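How to Get Even Toast From a Two-Slot Toaster

By Evangelia Papadakis
Updated 15 September 2021

Most complaints about uneven toast come down to four variables: slice thickness, moisture content of the bread, the state of the heating elements, and the dial setting. The procedure below deals with each one separately. It was written for ordinary two-slot pop-up toasters rated between 700 and 900 watts. Four-slot and long-slot models behave in much the same way, but the dial positions will differ.

What you need

A two-slot toaster with a removable crumb tray
A loaf of plain white sandwich bread, sliced
A plate or small tray, placed next to the toaster
A soft pastry brush, dry
A pencil and a card for notes

Step 1. Clean the toaster

Unplug it and let it cool completely. Slide out the crumb tray, empty it and wipe it with a damp cloth. Dry the tray fully before putting it back. Turn the toaster upside down over the sink and tap the base with your palm. Brush loose crumbs away from the slot openings only. Do not push the brush down between the elements -- the wires are thin and the supports are brittle. Fine dust that remains on the slot walls is harmless.

Step 2. Position it

Set the toaster on a flat, heat-resistant surface with open space above it. Keep curtains, paper towels and bread bags well away. The cord should run behind the body and must not cross the slots. Put the plate on the side of your working hand, close enough that hot toast travels a short distance.

Step 3. Check the elements

Plug in, set the dial to its midpoint and lower the carriage with no bread in it. Look down into the slots from a safe distance. After several seconds all the wires should glow a dull orange. A wire that stays dark will leave a pale band on every slice, and no dial setting corrects it. Cancel the cycle once you have looked. This short run also burns off any residue from cleaning, so a faint smell is normal.

Step 4. Run a test slice

Use bread at room temperature. Load one slice in each slot, even if you only want one. With a single slice, many toasters brown the side facing the empty slot differently, and the test result will mislead you. Start at the midpoint. Write the dial number on the card and compare the two faces of each slice when the cycle ends.

Lift the toast by the top crust. If it sits too low to grip, raise the lever past its rest position. If it is still out of reach, unplug the toaster and wait for it to cool before using wooden tongs. Never reach in with a knife or fork.
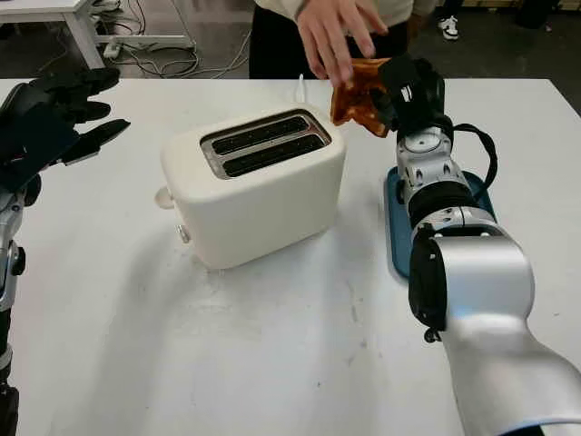

Why does the crust get darker than the middle of the slice?

The crust was already browned and dried in the oven, so it has less water to lose before it starts to color again. The middle has to dry out first, and it lags behind.

Step 5. Adjust the setting

Change the dial by half a number at a time. The first cycle from cold runs paler than the second, so let the toaster rest for two minutes between tests. Skipping the rest is the most common reason for a setting that works once and burns the next batch.

Corrections for other breads:

Frozen slices: use the defrost button if there is one, otherwise add one full number.
Sourdough: add half a number. The crumb is wetter and the holes let heat through.
Brioche and raisin bread: subtract one number. Sugar browns early.
Day-old bread: subtract half a number.

Step 6. Serve or hold

Stand the slices upright for half a minute before buttering. Toast laid flat on a cold plate traps steam and the underside goes soft. A rack is best, but two slices leaned against each other will do.

Notes

The dial on most toasters is a timer, and its numbers are not minutes. A 4 on one brand can match a 2 on another, so repeat the test when you replace the appliance.

Gayan Navaratnam wrote in to point out that slices thicker than the slot guides press against the wires and scorch in stripes. Slice thinner, or use the broiler.

Empty the crumb tray weekly if the toaster is used daily.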